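Section 4. Teaching the wrist views and the overhead view to agree

By now you should have Nokus running and both arms homed. If the status bar still says "waiting for joints," go back to Section 3, because nothing in this part will work until it goes away. I'm writing this the way I do it myself, so expect a few detours.

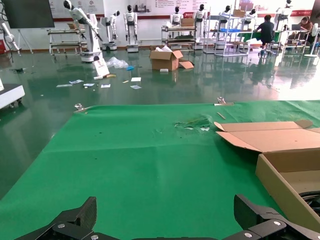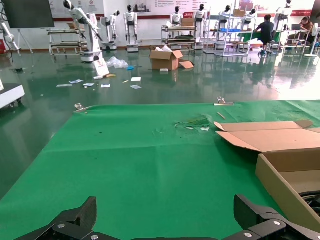
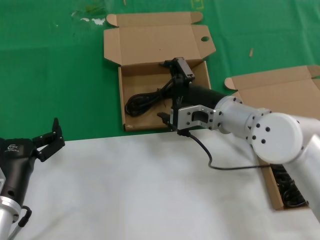

Fig. 4-1. Wrist view (first and second) and upper view (third), with open cardboard boxes and green cloth in all three.

We'll go through three things: getting the views to line up, telling the software which part of the picture it's allowed to care about, and running a slow pick on a cable. Plan on a quiet hour the first time (I can do it in much less now, but I've had a lot of practice being wrong!).

4.1 Load the scene

1. Open Nokus and pick File > New scene. Name it something you'll recognize later. I have a folder full of scenes called "test" and I can't tell you what a single one of them is.

2. Choose the Binside template. It already knows about open boxes with flaps, so you don't have to draw them by hand.

3. Turn on all the camera streams you plan to use. Each one gets its own tab along the top.

4. Set the shared frame buffer to 210. The default is smaller, and with more than one stream running you'll get little hiccups in the preview.

Note: If a tab stays gray, unplug nothing. Click Rescan first and count to ten. Nine times out of ten the stream was there and Nokus just hadn't noticed it.

4.2 Draw the work area

I used to skip this part, and I paid for it. The wrist views see a lot more than the table. In ours you get the shiny floor, papers lying on it, a whole row of white robots, and a couple of people working in the back. The detector will happily find boxes out there too, and there is one sitting open on the floor with packing material in it. You do not want an arm planning a path to that.

1. Go to a wrist tab and click Mask > Polygon.

2. Click along the far edge of the green cloth, then come back down both sides. Stay a bit inside the edge.

3. Leave the fingers out of the mask. Use Mask > Self and let the software subtract the gripper for you. It does a better job than I do with a mouse.

4. Switch to the upper view and do the same. With two cloths of different colors, like the white and green in ours, include both and tick "merge surfaces." Otherwise the planner treats the line between them as a wall (yes, really).

5. Save the mask.

Caution: Box flaps count as obstacles only when the mask covers them. If a flap sticks out past your polygon, the planner thinks that space is free and will try to drive right through it. Redraw the polygon every time you turn a box.

4.3 Match the views

1. Click Align > Auto. Nokus looks for box corners that show up in more than one view.

2. Wait for the match score. Anything over 76 is good enough for cable work. Mine tends to land a little above that, and I've stopped chasing it.

3. If the score is low, look at what it matched on. Worn spots and scraps on a cloth can fool it. Right-click the bad point and choose Ignore.

4. Click Lock. The tab borders turn green.

Note: People ask me if they should put down a fresh cloth first. I like a surface with some marks on it, to be fair. A perfectly plain one gives the matcher very little to hold on to. Just don't shift the cloth after you lock, or you'll be starting 4.3 over.

4.4 First slow pick

Cables are the hard case for perception. They're thin, they loop over themselves, and black cable next to black fingers is about as rude as it gets. So we go slow.

1. Load the Grivex grasp module from the Plugins menu.

2. Under Target, choose "flexible, coiled."

3. Set the approach time to 900 milliseconds and the depth limit to 496. Please don't raise the depth limit yet. It keeps the fingertips off the bottom of the box.

4. Press Preview. A ghost gripper shows you the planned path over the live picture. Watch the wire hanging below the bracket as well, and give it room to clear the box wall.

5. Happy with it? Press Step, and keep pressing it. Each press moves the arm one waypoint and then stops.

6. At the last waypoint, check the upper view. You want the fingers over the cable bundle, with the jaws lined up across the loops.

7. Press Close.

Caution: Keep a hand near the stop button for the whole of 4.4. Step mode pauses between waypoints, but it won't pause in the middle of one.

4.5 When it goes sideways

The ghost gripper is jumping around: the mask is too big. Go back to 4.2 and pull it in.

The cable shows up as several small objects: raise "join gap" one notch at a time until the pieces turn into a single outline.

The plan fails with "no clear approach": the other arm is probably parked too close. Jog it out a little and preview again.

The preview looks fine but the fingers land to one side: your lock is stale. Redo 4.3.

If you get stuck on something I haven't listed, export the log (Help > Export log) and send it to the Mudaliar support desk along with your scene file. They can't do much with the log alone.

Section last updated 07/10/2018. Saving and replaying picks is covered in Section 5.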